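Workshop Notebook, Sitthorpe Conservation Workshop
November 19, 2020
Subject: Starch paste trials for the Huamán map folios

Purpose
To settle on a paste strength for relining the Huamán folios before the next group is released from storage. The April batch was lined with the stock recipe and two sheets have since lifted at the corners.

Materials
Wheat starch, Clirau grade, from the sack opened last month. Deionized water. Lining tissue from the Matis roll, cut across the grain. Test strips were taken from the blank ledger stock, which is close to the folios in weight and sizing.

Procedure
Starch was soaked overnight and cooked for 40 minutes with constant stirring, then left covered until cool. It was passed through the horsehair sieve twice. Three dilutions were prepared and labeled A, B and C, with A the thickest. In all, 11 strips were lined with each dilution, brushed from the center outward and dried between felts under light weight.

Observations
Paste A held firmly but stiffened the strips and left a faint sheen at the edges. Paste B dried flat and flexed well. Paste C released at one end on 8 strips when rolled around the small dowel. The second sieving made a clear difference to B and should be kept in the written method. One strip in the A group was brushed against the grain in error and has been excluded.

Drying was slower than in April. The felts had been stored in the lower cupboard and may have taken up moisture. They are to be aired before the next trial.

Bench area
Perforated surface, with the mesh-floored tray and the yellow basket.

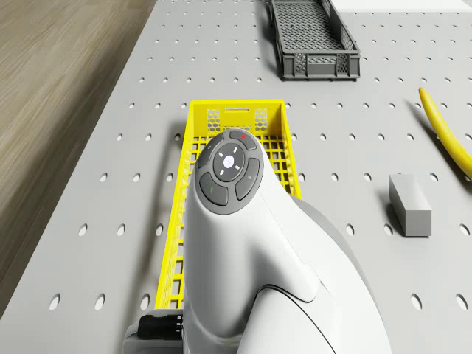
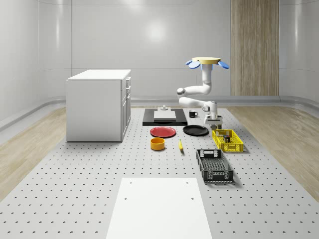

Actions
1. Repeat paste B with a fresh cook and compare with the retained strips.
2. Remove the April recipe card from the paste drawer and file it with this entry.
3. Order lining tissue. The Matis roll will not cover all 130 folios.
4. Hold the two lifted sheets flat in folders until B is approved. No local repairs in the meantime.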